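Chapter 4
Getting the Picture From Your Phone to the TV

I'll admit I put off buying a streaming stick for years. My TV was old, my remote worked, and I had a drawer full of cables that did the job. Then my friend Beatriz Guerreiro brought over a Nakpan stick, plugged it into the back of my set and had a movie going before I'd found my glasses. I ordered one that night!

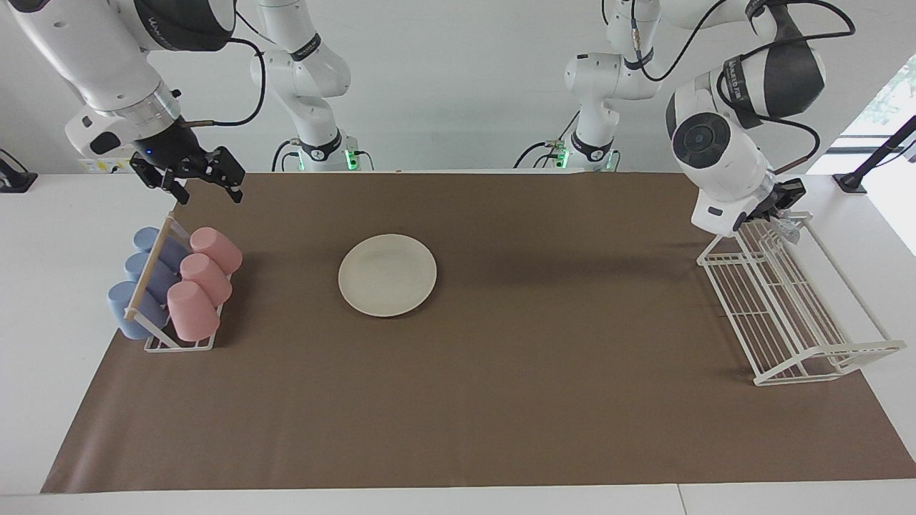
Streaming sticks all do the same basic job: they take video from your home network and hand it to the TV through the HDMI port. What changes from one to the next is who's in charge. With some, your phone only picks the show and the stick fetches it on its own (so you can take a call and the movie keeps going). With others, the phone sends everything itself, and your battery pays for it. Before you start, clear yourself a bit of room to work. A big sheet of brown paper spread over a white table, with a strip of bare tabletop left showing along the edge, is fine for this – small black parts show up nicely on it, and you won't scratch anything.

Now plug the stick in, switch the TV to that input and wait for the setup screen. Mine asked for the Wi-Fi password, which is 21 characters long, and I got it wrong twice. Type slowly. 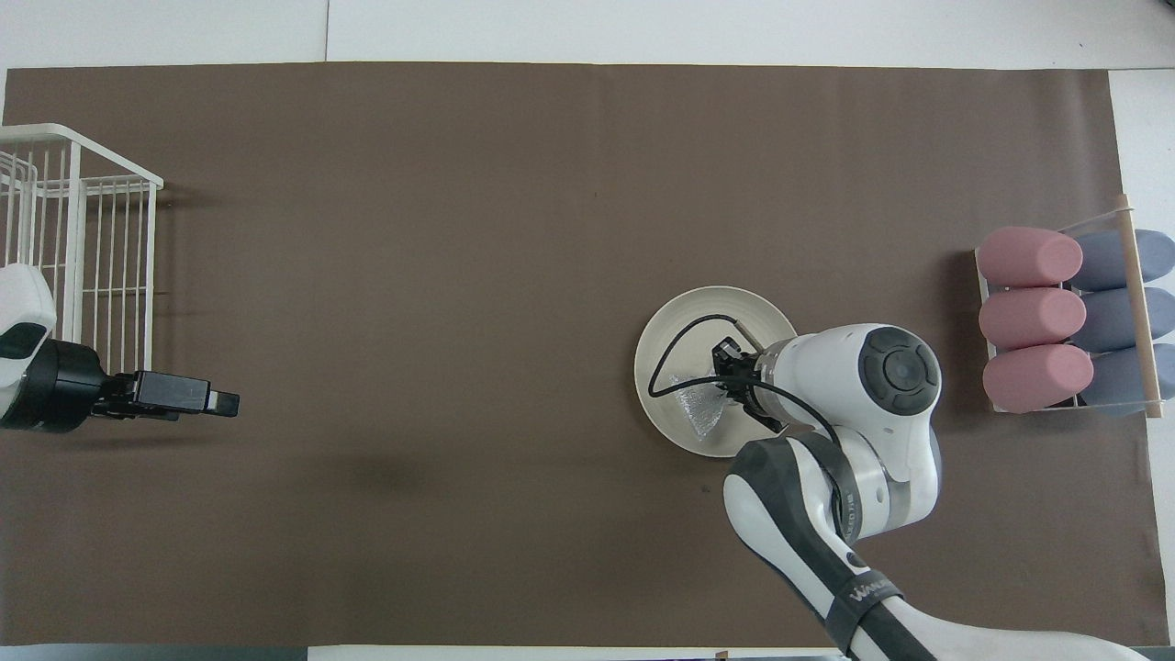

Do you need a smart TV to use a streaming stick? Any set with a free HDMI port and some way to power the stick will do, even one with no apps of its own.

We'll set up a Nakpan and a Laltov side by side in this chapter, starting with the Laltov – it has fewer menus, and the pairing code stays on screen until you've typed it in.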